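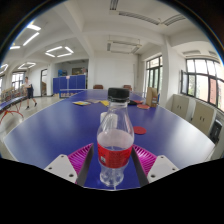
One reader from Drusthorpe wrote to us that she does not worry about a dropped bottle, she worries about a gripper that does not know it has dropped one. We think she is right, and it is the best way to explain the fault we had in November.

The Jado gripper was lifting bottles by the middle, where the label is. In 1,000 lifts the log showed 12 drops, which seemed good to us. Then Öztürkmen compared the log with the video and found 15 more. In these cases the fingers had closed completely, the bottle was on the floor, and the software still reported "object held". The arm continued to the next position with nothing in its fingers.

The cause was small. The limit for "closed on nothing" was set for an older pair of fingers. The present ones bend more, so they stop a little earlier, and the program understood this as a bottle.

We have changed the limit, and Birnero has added a second check after the lift. If the two checks do not agree, the arm stops and waits for a person. It has now made 700 lifts with the new setting, and log and video say the same – but all of them with closed bottles. Open bottles stay forbidden until the next issue.

If you use the Jado fingers at your site, please look at your limit before you start the arm again. The old value is still in the settings file that we sent in spring.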